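5.3 Cable-induced protective stops

Of the 2,530 bin-picking attempts in the Varnard trials, 83 ended in a protective stop before the gripper closed. We had first put these down to contact between the fingers and the bin wall. Uyên Vũ's review of the joint torque logs showed a different pattern: in most cases the external torque estimate on the last wrist axis rose steadily over the final part of the approach, with no contact peak. The rise depended on wrist orientation and was repeatable to within the noise of the estimate.

The cause was the cable bundle. At low wrist poses near a side wall, the bundle is pulled taut over the wrist and loads the last axis. The collision monitor reads this load as contact and halts the arm. Four of the stops also left a signal connector partly unseated, and the gripper then reported a closed state with its fingers open. We treat this second fault as the more serious one - the controller continued to plan on a false grasp state until the operator intervened.

Figure 2 shows the wrist inside the bin, with the cables looped around the wrist cover.
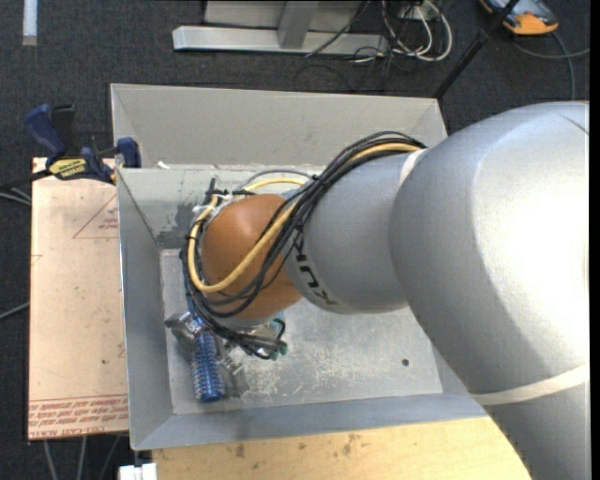
Figure 2. Robot wrist and gripper in the metal bin, with a blue cylindrical object between the metal gripper pieces. The bin is clamped at its left rim.

Rerouting the bundle and limiting rotation of the last axis removed the torque rise in repeat runs. The connector fault was handled separately, by a plausibility check on finger position before each lift.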